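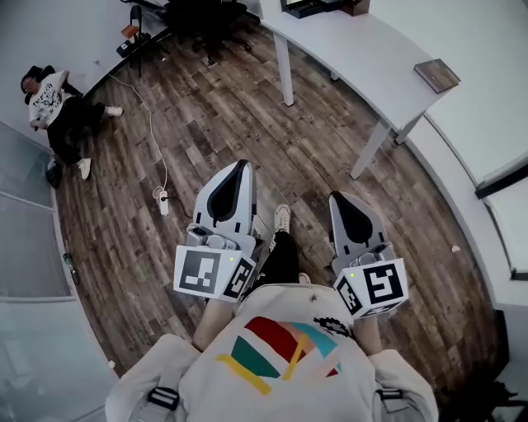

床の石けん水は、どのくらいの濃さで作りますか。
水5リットルに対して、Jirkleyの床用石けんを30ミリリットル入れます。

ホーム 作業ノート 道具 床と壁 連絡先

作業ノート 2024-10-03
場所:Skirkel、一階の作業室

今日は床の手入れの続きをしました。作業室の床は板張りで、茶色、灰色、薄い茶色の板が混ざっています。色がそろっていないので、汚れの場所を見つけることが難しいです。灰色の板の上のほこりはほとんど見えませんが、濃い茶色の板の上では白く見えます。そのため、目で見て決めるのをやめて、壁から順番に全部ふくことにしました。

朝、まず乾いたモップでほこりを取りました。板の長い方向に沿って動かします。前回は板と直角の方向に動かしたので、すき間に細かいごみがたまりました。今回はすき間のごみが前より少ないと感じましたが、比べるための記録がないので、感想だけ書いておきます。

次に石けん水です。前の濃さでは、乾いた後に靴の底が少しくっつく感じがありました。Elżbieta Śliwińskiさんも同じことを言っていました。前は45ミリリットルでした。今日の30ミリリットルでは、その感じがなくなりました。汚れの落ち方については、窓側は前と同じくらい、入口の近くは少し弱いです。入口の近くだけ2回ふきました。

モップはよくしぼってください。しぼった後、手で強くにぎっても水が落ちないくらいです。私は最初の区画でしぼり方が足りなくて、すき間に水が残りました。古いタオルで押さえて取りました。こすると水が奥に入るようなので、上から押さえるほうがよいです。

乾くまでの時間を測りました。
窓側 12分
入口側 13分
差はほとんどありません。窓は開けていました。温度計を部屋に置くのを忘れたので、温度は書けません。次は忘れないこと。

気になったこと。奥の壁に近い灰色の板で、端が少し上がっているものがあります。爪でさわると段が分かります。靴で歩くときは問題がありませんが、モップの糸が引っかかります。マスキングテープで印を付けました。はがした後に跡が残らないかどうか、来週確認します。

Wiesława Borkowskaさんからの質問:「薄い茶色の板だけ、つやが違いませんか。」
私も見ました。立って見ると分かりませんが、床に近いところから光に向かって見ると、確かに少し違います。元からの違いか、前の石けんが残っているのか、まだ判断できません。戸棚の下の板と比べるとよいと思います。戸棚の下は、私の知っている限り、だれもふいていません。

買うもの
・モップの替え糸(Wysockaの店にあるか電話で聞く。なければPrundauの店)
・目の細かい布
・マスキングテープ、幅の広いもの

石けんはまだ半分以上残っているので、買わないでください。ふたが固いですが、最後までしめないと注ぎ口のところで乾いて固まります。

床のオイルについては、12月に部屋を空ける予定があるので、そのときに相談します。それまでは水ぶきと石けんだけにして、ワックスは使いません。以前、別の部屋でワックスの上に石けん水を使って、白いむらができたことがありました。その部屋の写真は古いノートにはさんであります。

追記。夕方にもう一度見たら、入口の近くに新しい靴の跡がありました。外用のマットを裏返して、ほこりをたたいて戻しました。マットの下の床はまだふいていないので、次の担当の人にお願いします。

コメント 2 シェア 13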